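Ticket: Pick bins on bench 2, label inserts falling out, middle bin jamming
Status: Open (was closed, reopened)

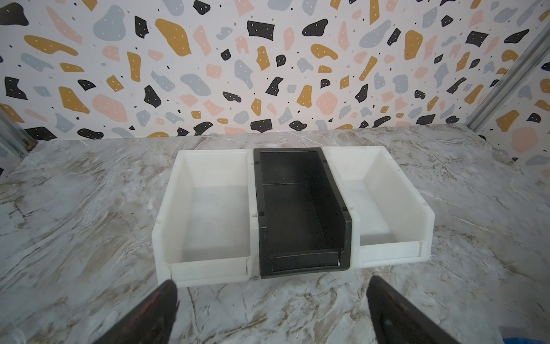

R. Oláh
Stores and packing, Grundthorpe unit

Logged Sunday, 07:40

Problem. Labels won't stay in the recess on the front lip of the open-front bins. Paper ones slide out sideways, sticky ones lift at the corner by dinnertime. Also the black bin in the middle is a pig to get out, comes up with one or both of the white ones attached. Orders going out with wrong clips in as people are guessing which bin is which.

Affects: bench 2, the white / black / white set. Benches 1 and 3 not checked yet.

Steps so far

1. Emptied all three, wiped out with warm water and washing up liquid, dried with blue roll. Old glue on the lips came off with a plastic scraper. Do NOT use the metal one.

2. Tried the paper inserts from the Nellen pack. Too tall for the recess, trimmed 2 mm off the top edge. Sat nicely. Fell out when the bin was pulled forward. Recess is shallow, nothing much to hold the card in.

3. Tried thicker card. Better on the white ones. On the black one it bowed in the middle and popped out when I leant on it.

4. Sticky labels straight onto the plastic. Fine for a morning. Black bin worst, the top edge of the front lip is scuffed and I'd let the label ride up over it. My fault, recut to sit inside the recess only. Holding so far but only been on since yesterday.

5. Jamming. Took the middle one out and put it back a few times. It's a tight fit between the two whites, no play at all. Pulling straight up drags the neighbours. Tilting the front up first and then lifting is a bit better, needs two hands.

6. Checked whether the square notches in the rims were catching on anything. Don't think so. Ran a finger round, no burrs. Left them alone.

Update, 11:15

Rang Barkside (supplier). Lady on the phone said the notches are for a divider or a clip-on lid, she wasnt sure which, would find out. Asked about proper label holders for this size. They do a clear one that clicks over the lip, packs of 30. Asked for a sample before we commit to a whole pack. No price yet.

Asked her about the jamming as well. She reckoned leave a gap. Yes well. We haven't got the room, the order printer is one side and the tape gun the other. Said I'd have a measure up.

Update, 14:00

Moved the tape gun to the shelf. Gained 12 mm. Spread the bins out a touch and the black one lifts clean on its own now. By the end of the afternoon they'd been shoved back together. Need something between them or a strip along the bench to stop them wandering. Foam tape? Will look in the drawer.

Update, 16:30

No foam tape. Used two bits of folded card as spacers, looks awful, works.

Labels: sticky ones still on both whites. Black one lifting again at the right hand end. Wiped that end with a bit of surgical spirit and redid it, pressed down hard for 30 seconds. Will see.

Closed ticket.

Reopened next morning, 08:05

Black bin label on the floor. Card spacers gone, presumably in the recycling. Bins back tight together.

Also been asked can we have all three the same colour. No. The black is for the returns clips and the colour is the only bit of this that's working. Please don't swap it out for a white one even if theres a spare in the cupboard.

Still to do

Chase Barkside for the sample holder and the answer about the notches
Measure benches 1 and 3, same bins I think but not certain
Get foam tape, the thin sort, on the next stationery order
Cut proper spacers from offcut, not card
Keep the three bins empty until labels are sorted. Clips are in the bags under the bench, marked in pen. Use those

For anyone on bench 2 in the meantime: front up first, then lift. If a white one comes with it put the lot down and start again, dont yank, we lost a tray of washers that way in August.

Priority changed from low to medium. Leaving open till the sample turns up.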